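Milan Vandenberghe
My kitchen table has 18 things on it at any given time and none of them are food. A thread.

1/ Tonight's project is clearing it before dinner. I have been at this since 4 and have so far made tea.

2/ Kid's blocks go in the tub. Remotes go in the drawer. Plates go in the cupboard. I wrote this system myself and have never once followed it.

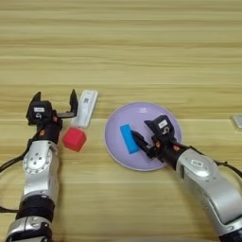
Blue block, served on the lavender plate. Red one's a side.

3/ You do get to see the wood grain again, though. I'd forgotten we paid extra for that.

4/ The white thing by the red cube looks like a remote. We own four remotes and one TV.

5/ Dinner is now at 8. Bring your own plate.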